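Home Forums Teleop & Demos New posts Search

Two-arm bowl pickup, how are you demoing it?

joarf
Five evenings on this now. I drive both arms by remote control in the sim, left one at the rim, right one flat against the front of the bowl, and half my demos end with the bowl skating across the counter. Do you record those or toss them?

otis_w
Toss them! I kept every fumble on my first set and the policy learned to fumble beautifully. Slow down on the approach too.

mosaveo_marcus
Gonna disagree with Otis. Keep the ones where you recover. If all it ever sees is clean grabs, it has no idea what to do when the bowl tips.

otis_w
Recoveries sure, but he said skating across the counter lol

joarf
Somewhere in between I guess. My last run from Thursday, marble counter, same as always: 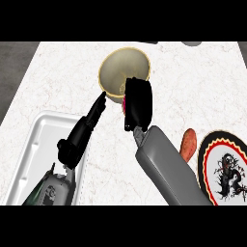
I tend to push way too hard with the right hand, and I can't feel anything through the controllers, so I only find out when the left tip slips. Would guiding real arms by hand be better for this?

etornam
For feel, yes, big time. But with 2 arms you really want 2 people, and my shoulders hated it. I'd stay in sim and turn down the motion scale on the right controller.

mosaveo_marcus
What she said. And move the tray and the plate around between takes, or it'll memorize your table.

joarf
Ok, scale goes down tonight. Keeping the recoveries, sorry Otis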